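Indville Community Pantry
Photo Gallery: Sorting the Container Shelves

The Indville Community Pantry maintains a supply of reusable food containers for its meal distribution program. Containers are issued with prepared meals, returned by households at the side entrance, washed, and put back into circulation. Each October the full supply is brought out of storage, sorted by size and material, and returned to the shelves in good order. This page presents a short record of that work at the Cheon Street building, together with notes for households and partner kitchens that use the same containers.

The sorting follows a fixed procedure. Containers are first separated from their lids. Bases of similar shape are then brought together, and those that fit inside one another are stored as a single stack. Colored and colorless containers may share a stack when their outlines agree. Pieces that are cracked, warped from heat, or missing a usable rim are set aside for recycling. Light scuffing on the walls is expected after repeated washing and is not a reason to withdraw a container from use.

This year the inventory recorded 194 bases and 160 matching lids. The difference is larger than in the previous year, and households are asked to look through their cupboards for any pantry lids that may have been kept by mistake. Lids may be returned without a base, and no form is needed.

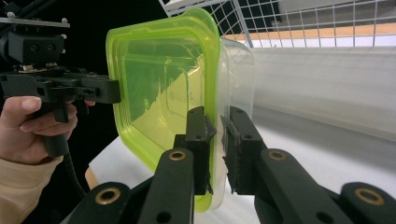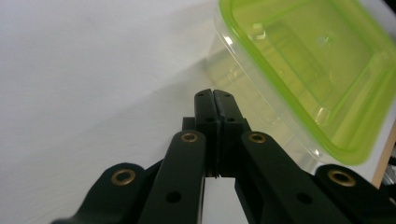
From the container sorting, Cheon Street. First picture: a lime-green food container with a clear one close against it.

Storage after sorting

Sorted containers are kept on the lower shelves of the dry goods room, where they can be reached without a step stool. Square and rectangular bases are stored on the left side and round bases on the right. Lids stand upright in bins according to size, with the largest at the back. Glass containers are held separately on the bottom shelf and are not stacked more than 2 high.

Translucent plastic containers are useful for chilled dishes, as kitchen staff can check the contents without lifting the lid. They are not issued with hot soup or with dishes containing a large amount of oil. Opaque containers remain available for those meals -- the kitchen coordinator should be consulted if there is any doubt about which type to use.

Guidance for returning containers

Households are asked to rinse containers before returning them and to remove any labels that come away easily. A full wash is not required. All returned items are washed again on the premises before they are used. Containers should be brought back unstacked if they are still damp, with lids placed alongside and not pressed into position.

Returns are accepted at the side entrance until 4 p.m. on distribution days. Containers purchased elsewhere may also be donated, provided that they are intact and have a lid that closes firmly. Takeout packaging and single-use trays cannot be accepted.

Partner kitchens

The Brokel and Cakmont kitchens draw from the same supply and will receive their next allotment once the sorting has been completed. Each allotment consists of 14 stacks of mixed sizes with a separate bin of lids. Partner kitchens that need additional large containers for a holiday meal should submit a request at least two weeks in advance. Stacks should be returned in the order in which they were issued, with the largest base on the outside.

Inquiries concerning the container program, including requests for replacement lids, may be directed to Esperanza Esteban, Kitchen Programs, at the Cheon Street office. Earlier galleries, including the refitting of the dry goods room and the spring pantry cleaning, are available from the Photo Gallery index.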